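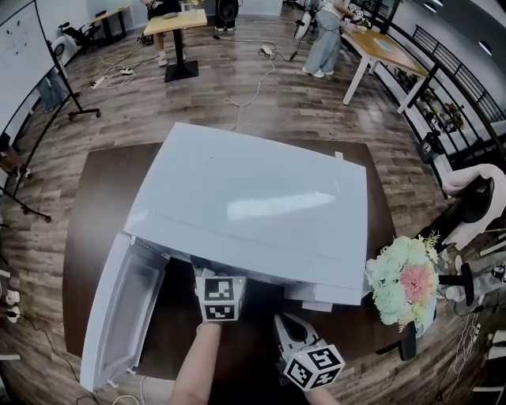
4.2 Coating wear on foam props. Latex-free foam swords and hammers used at live role-play events get their color from a flexible top coat, and the coat goes long before the core does. We followed 12 props from the Wirodton summer games, all one-handed, all brushed with the same Skuver sealant. Gloss was judged by eye against a reference card. Fresh sealant gives a hard bright streak under a lamp, much like the one running along the white body of the mini refrigerator in Figure 1, and a worn prop loses that streak first at the striking edge. Loss of streak was scored from 0 (sharp) to 4 (none).

Figure 1. Mini refrigerator on its back, door open, artificial flowers beside it.

Scoring was done by Madigan and Dolan seperately, then compared. Disagreements went to McGrath. Most were one step apart, nearly all on hammer heads, where the sculpted dents break up the reflection anyway. Blades easier. Flat faces, long edges.

After 7 games the blades had lost gloss along the outer third only. Hammers wore at the corners of the head -- tiny cracks, then flaking, then bare foam. Grip wraps held up. One axe from Tully split at the collar in game 6 and was pulled; its scores up to that point are kept in the table.

Resealing helped, but not evenly. Two thin coats did better than one thick one, which stayed tacky and picked up grit from the field. Props stored flat in the Morkberg shed came out with dull patches where they had touched each other, and these we could not tell apart from strike wear by eye. A real limit on the method. Hanging storage avoided it for the remaning games.

No safety checks were failed on coating alone. Marshals at Wirodton reject for exposed core or a hard spot in the foam, and flaking paint is left to the owner. Players do complain about it though, mostly when it comes off on costume. Core fatigue is taken up in 4.3.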